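Clultadano Forum > Kitchen and pantry > Storage

Reading the date on imported bags, and where to keep the small sachets

pieter_nel
I have two questions and I hope it is all right to put them together. My wife and I moved to a smaller flat in August and we lost the big pantry. Now everything must go in one cupboard, 72 cm wide, so I am sorting the dry things by date, the oldest in front. With the bags from the supermarket it is easy. With the bags from the Chinese shop behind Clastero it is not, because I can't read the language.

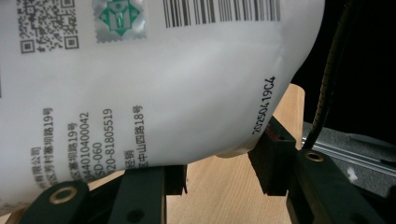
The number I mean is the black one on the right side of the bag, 20250419C4.

Is it the day when it was packed, or the day when I must throw it away? I understand the first eight digits, but I don't know what is C4. There is also grey text in columns with a number SD-060, and I wondered if this is important for the date too.

Zodwa Dlamini
I would read it as year, month, day: 19 April 2025. On goods from China the printed date is very often the production date, and the shelf life is written somewhere else as a number of months. Look for 保质期 on the bag. If there is a number with 个月 behind it, these are the months. The C4 is probably the line or the shift in the factory, and for you it changes nothing.

Hendricks
I don't agree that it can be taken as production date just like this. I had noodles where only one date was stamped and it was the last day, the importer confirmed it to me by e-mail. Without the words next to the date you can't know. I would write the earlier meaning on the bag and be careful.

Zodwa Dlamini
Yes, for some importers it is so, that is why I wrote very often and not always. But if he takes every stamp as the last day, he will throw away good food every month. Pieter, what do the columns say? Maybe we can help with that.

pieter_nel
I copied what I could. One ends with 有限公司, one is 经销, and two have 路19号. Then a long number and a telephone number, 20-81805519 is the part I can see.

Zodwa Dlamini
有限公司 means limited company, 经销 is distributor, and 路19号 is number 19 in a street. So it is the addresses. I don't know what SD-060 is, it could be the article number. The shelf life must be in another place, try the other side.

pieter_nel
Thank you, this is already a great help. I will turn all of them over this evening.

The second question is about the sachets. I have 29 of them, and they were in a biscuit tin where the thin ones always slide under the others. So I am trying to hang them on clear plastic hooks with a small clip in the middle. The roll of masking tape stays on the table while I work, so each one can get a piece with the date in my own writing.

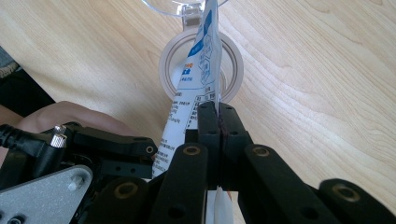
My difficulty is that they are long and narrow and they like to twist. When there are several next to each other I can't see which one is which, and I must take each one in my hand. Should I clip them from the short side, or fold them first? I would like to have not more than 9 hooks inside the door.

plerkus
Don't fold them, a fold is where the foil ones break. Clip them at the very top where it is sealed, and put similar ones together on one hook. I have 12 hooks on my door and it is too many, they touch the shelf when I close it.

Hendricks
For me hanging is a waste of a good door. A shoebox with cardboard dividers, sachets standing upright like cards, the date on the top edge. You look from above and you see everything. I have done it for years and I never lost one.

plerkus
The shoebox needs a shelf – he has said that he has only one cupboard.

Hendricks
Then a narrow box. A tea box is enough for 29.

Zodwa Dlamini
One remark about the masking tape: write first, then stick. If you press with the pen on a full sachet, you can make a small hole. Also don't put the tape over the printed date, you will want to check it one day.

pieter_nel
I had already covered the date on four of them, so I am taking the tape off again. I will try the tea box for the flat ones and keep the hooks for the long ones.

On the big bag I found 保质期 near the bottom seal on the back, with 18个月 after it. If I understand correctly, this is 18 months from the 19 April, and it goes to the second row.

Zodwa Dlamini
Correct, October 2026.

Hendricks
All right, for this bag I accept it.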